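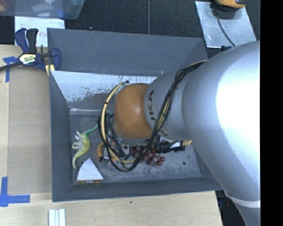 Photo: Uriel Iturra

Search this repository Search

# Tromden Place Names

A table of 3565 street, farm and field names from the parish of Tromden and the Komness shore, with spellings as they stand in the old tax rolls. Version 2, Feb 12, 2026.

## Files

- `names.csv` – one row per name
- `sources.csv` – one row per roll or map sheet
- `variants.csv` – other spellings, linked by `name_id`

All files are UTF-8, comma separated, with a header row.

## Columns in names.csv

`name_id`, `name`, `kind`, `first_year`, `source_id`, `note`

`kind` takes one of 10 values, listed in `sources.csv` under the row `KINDS`. That is a bad place for them and they will move in the next version. An empty `first_year` means the roll has lost its title page.

## Known problems

Long s was typed as f in 21 rows from the Ekström map. They are marked `long_s` in `note` – please leave the spelling alone until the sheet has been read again.

Komness has two farms called Nedre. They have separate ids and should not be merged.

## License

CC BY 4.0 for the tables. Scans of the Drostaletti rolls are not included and can't be passed on.

## Contact

Open an issue with the `name_id` and the page of the roll. Corrections without a page number go to the bottom of the list.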